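How to Put On an Anime Film Night at Your Local Library or Community Room

By Fereshteh Nouri

I have been running a little anime film night in our town since the April when our only movie theater stopped showing anything with subtitles, and I get a lot of mail asking how it's done. Most of the letters come from people who have a shelf full of discs, a friendly library nearby and a strong feeling that these movies ought to be seen on a big screen with other people. If that's you, pull up a chair and get comfortable, because I do go on a bit.

You don't need to be a film buff or know anybody in the business. You do need some patience with email, and you need to start earlier than feels natural. Three months ahead is comfortable. I've done it in five weeks, and I wouldn't wish that on anyone!

Step 1: Find your room before you find your film

I know, I know, the film is the fun part. But the room decides nearly everything else: how many people can come, how late you can run, whether you may sell tickets, and how dark you can make it. Our first room was the upstairs hall at the Travine library, which holds 99 people by the fire rules and has tall windows on the west side. In summer it doesn't get properly dark in there until nearly nine o'clock, so we stick to the fall and winter months and start at 6:45.

When you visit, go at the same time of day you plan to show the film. Stand at the very back and look at where the bottom of the screen will be. Anime fans care about this more than most, since subtitles sit right down there at the bottom and a flat floor full of heads will hide them. We raised our screen by a foot and a half after the first night and the grumbling stopped completely.

Ask who locks up, and ask what else is booked in the building. We once shared a wall with a tap dancing class during a very quiet film about a lighthouse, and I still hear that shuffle-ball-change whenever I think of the ending.

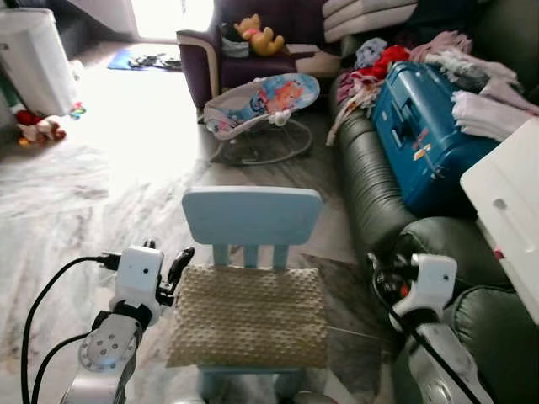
Once you have a date penciled in, get it in writing, even if it's only a two-line email. People who run rooms are lovely, but they're busy, and a friendly nod in a hallway is easy to forget by the time winter comes.

Step 2: Get the screening license

Owning a disc gives you the right to watch it at home. Showing it to the public takes a separate license, and that's true even if you don't charge a penny and even if the room is free. Please don't skip this. The fees help pay for the restorations and new prints we all love, and a library can get into real trouble if you wing it.

Start with the company that released the film in your country. Its name will be on the back of the case, and there's usually a page on its website for theatrical or non-theatrical bookings. "Non-theatrical" is the phrase you want for a library, school or club. Write a short, polite message with these things in it:

The title, and whether you want the subtitled or dubbed version
The date and start time
The name of the room and how many seats it has
Whether you're charging, and how much
What you plan to play it from

Then wait a week before you nudge them. Older films can be slow, as the rights may have moved from one company to another over the years, and sometimes the person who answers has to go and ask somebody in Japan. Our booking through Clatberg took nineteen days and four emails, and everyone was perfectly nice the whole way through.

Our most recent license came to $295 for a single showing. Some films will be cheaper and a few of the very famous ones will be a good deal more. If the price makes you gulp, ask if there's a different title in the same catalog at a lower rate. I found one of my favorite films that way, a gentle 99-minute story I'd never have picked off a shelf.

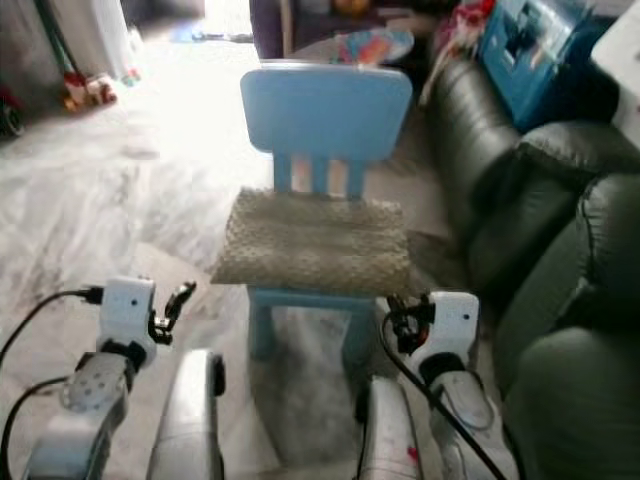
CHOOSING YOUR FILM

Step 3: Think about who is coming

My advice for a first night is to choose something under two hours that a newcomer could follow without having seen a series first. Spin-off movies are great fun for people who know the show and a long evening for everybody else, so save those for when you know your crowd.

Check the rating, and then check it again by watching the whole film yourself with the age of your audience in mind. A lot of folks in the U.S. still see a drawing on a poster and assume it's for children. I put the rating on the poster in big letters, and under it one plain sentence such as "Contains frightening scenes and some violence." Parents thank me for it all the time.

As for subtitles or dubbing, we alternate. The subtitled nights draw the longtime fans and the dubbed nights draw families and people whose eyes get tired, and over a season you'll see quite a few faces at both. Put it clearly on the poster either way, or you'll be answering that question at the door until the lights go down.

Step 4: Test everything, all the way through

Book an hour in the room a few days before. Bring the real disc or file, the real player and every cable you own. Play the opening, then jump to the middle, then play the loudest scene you can find and walk to the back while it's going. Soft voices are the hardest thing to get right. If you can hear a whisper from the last row with the heating on, you're in good shape.

Watch the corners of the picture, too. Older anime was often made in a squarer shape, and some projectors will cheerfully stretch it to fill a wide screen, so every character looks as if they've been sat on. Look for a setting called "aspect" and choose "original" or "auto." We use a secondhand Zellance projector, and that setting is buried three menus deep, so I keep the steps on an index card taped to the lid.

Step 5: Spread the word

Posters still work! I print 100 for each film and they go in the library, the comic shop, the noodle place, the high school and the laundromat. Use only the artwork the distributor sends you with your license, and keep the words few: title, date, time, room, rating, subtitled or dubbed, price.

After that, a note in the library newsletter and a post in whatever local online group people really read will do nicely. Our best turnout was 121, over two showings on the same evening, and when I asked people at the door how they'd heard, most of them said the noodle place.

Step 6: On the night

Get there ninety minutes early. Put the chairs out in slightly staggered rows, leave a wide aisle, and keep a few spots clear at the side for wheelchairs and strollers. Start the disc, get past all the menus and warnings, choose your language track, and pause on black. Nothing rattles a room like watching somebody hunt for the subtitle button.

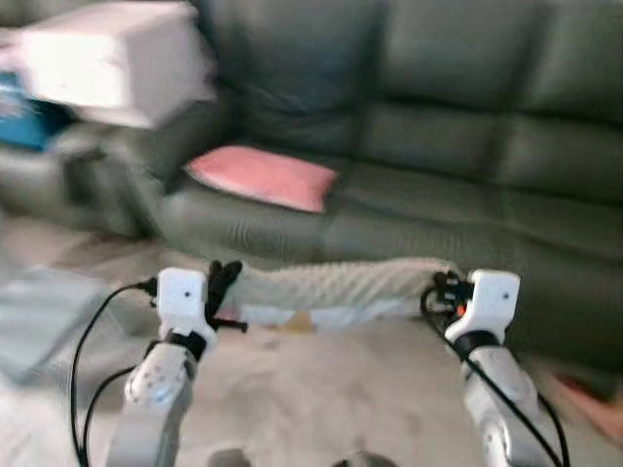 Pink cushion on the sofa.

I like to say a few words before the film, two minutes at most: who made it, when it came out, where the exits are, and when the next one is. Old Mr. Hosseinzadeh in the front row taps his watch if I run over, and he's usually right to.

Let the credits play to the end with the lights down. There's often a lovely song, and now and then a short scene after it. Bring the lights up slowly if your switches allow, and leave the room open for twenty minutes or so if you can, so people can stand and talk.

A few last odds and ends

Keep your license email on your phone in case the building asks for it. If your distributor wants an attendance figure afterward, send it the next morning while you still have the door sheet. Bring a spare bulb if your projector takes one, and a flashlight, and a roll of tape for the cables. And write down what people ask for on their way out, so you've got a list ready when it's time to book the next film.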